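Trasero User Forum > Data collection > Episode segmentation

Topic: Soft furnishings: one long episode or several short ones?

weftline
We are collecting head-camera examples of people tidying rooms, to pretrain a policy that will later be tuned on a two-arm rig. The current task is "straighten the cushions". Our operators record the whole job in one go and we cut it up afterwards in Dondar. The cuts are poor. Half of them start with the hands already on the object, so the approach is missing, and the model hesitates a hand's width short of contact.

Would you cut at first contact minus a fixed lead, or have the operator call out the boundaries?

pkt_loss
Fixed lead. We use 40 frames before first contact and have had no reason to change it. Operators calling out boundaries will speak late when they are concentrating, and you then have a second error to correct.

ostler
Disagree with the above. A fixed lead assumes first contact is easy to find. With a rigid mug it is. With a cushion, one hand often arrives well before the other, and the fingertips can touch the cover without moving anything. Which of those is contact? Our two annotators gave different answers on nearly every bolster clip until we wrote a rule.

weftline
That is the trouble we have. One of ours, from the daybed set:

The right fingertips are against one side of the small red bolster and the left hand is still hovering by its yellow end. One annotator put the start of the grasp here, the other wanted both hands on.
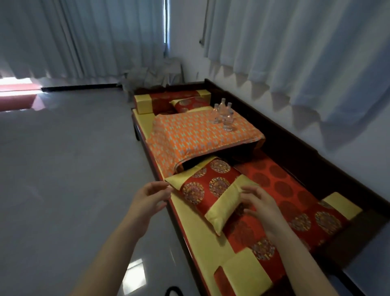 For what it's worth, the Dondar auto-cutter takes its boundary from wrist speed and ignores the object altogether. On this set it puts the cut late more often than early. I can raise the threshold, but then it splits every pause into a new episode.

pkt_loss
Then label each hand separately. Two contact tracks, left and right, and the episode starts 40 frames before the earlier one. You don't need to settle what "the grasp" is.

ostler
Two tracks is what we ended up with, yes. The lead I would still make variable. Go back from contact to the last frame where the hand was moving away from the object or was out of view. It costs more annotation time. The Howells tool lets you scrub both tracks on one timeline, which helps.

grommet_b
Side question. Is anyone worried about patterned covers? We had 200 episodes on brocade and the pose estimator kept locking on to the pattern instead of the outline of the cushion. Plain covers were fine.

weftline
Not measured yet. Our daybed has round medallions on the seat and on the cushions, so if it is going to fail anywhere it will fail there. The yellow end panels may give it something to hold on to. I'll run the estimator over the set and report back.

ostler
Don't drop them in any case. If the training set is all plain covers you will find out about patterns at test time.

pkt_loss
I would drop them from the first round. Get the segmentation right on easy material, then add them. Mixing the two faults makes both harder to trace.

grommet_b
We tried it that way round at Vevance and had to redo the contact rule when the patterned clips came in, as the annotators had been using cover wrinkles as their cue. On brocade they couldn't see them well enough.

weftline
Useful, thanks. Plan for now: two contact tracks, variable lead as ostler describes, patterned covers kept but tagged so they can be filtered out. I'm re-cutting 7 sessions by hand as a reference and will compare the 40-frame rule against them.

pkt_loss
Please post the comparison even if the fixed lead loses. And state the frame rate. Mine assumes 30 per second, which I should have said at the start.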